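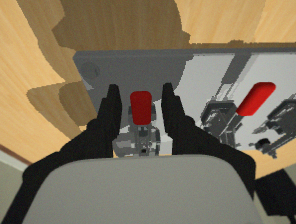
3.2 Coding of Obituary Texts

The corpus consists of 100 death notices printed in the Skisside weekly paper and retrieved from its online archive on January 28, 2020. Each notice was split into clauses, and each clause was assigned to one of the categories in Table 2: birth and parentage, schooling, military service, work, faith, pastimes, or survivors. Clauses naming both a job and an employer were coded once, under work.

Notices shorter than 30 words were left out, as they rarely went beyond the date and place of the service. Two coders worked separately, and disagreements were settled by Fatemeh Ghasemi. Most of these concerned church offices, which can be read as either faith or work.

Figure 2. Simulated gripper with its fingers open on either side of a red handle.

Order of mention was recorded along with category. Where a notice returned to an earlier category, only the first mention was ranked.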